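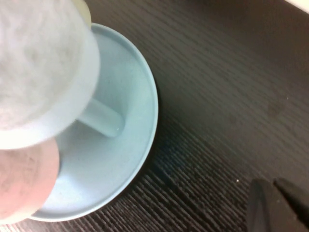

Preben Hafþórsson asks whether the Gonard reel can be spooled straight from the shop packet, without soaking the line first. It can. Braid and mono are both loaded dry, following the steps in this section.

3.2 Filling the spool

You will need the reel, the rod with at least the lowest guide fitted, and a full packet of line. The standard spool holds 100 metres of 9 kg mono.

1. Seat the reel on the rod and tighten the collar by hand. Do not use pliers.

2. Open the bail arm.

3. Run the line through the lowest guide and down to the reel.

4. Tie the line to the spool with an arbor knot. Trim the tag end short.

5. Close the bail arm.

6. Lay the packet flat on the floor, label side up. Hold the line between thumb and finger above the reel and wind 18 turns, then stop and let the line go slack.

7. If it coils, turn the packet over and carry on.

8. Wind until the line sits just under the lip of the spool.

Note: Braid slips on a bare metal spool. Put down a few metres of mono backing before you join the braid.

Caution: Keep fingers clear of the bail arm when it snaps shut.

Caution: Do not overfill. Extra line comes off in loops on the first cast and has to be cut away.

3.3 Setting the drag

1. Turn the front knob anticlockwise until it is loose.

2. Pull line off by hand while tightening, one click at a time.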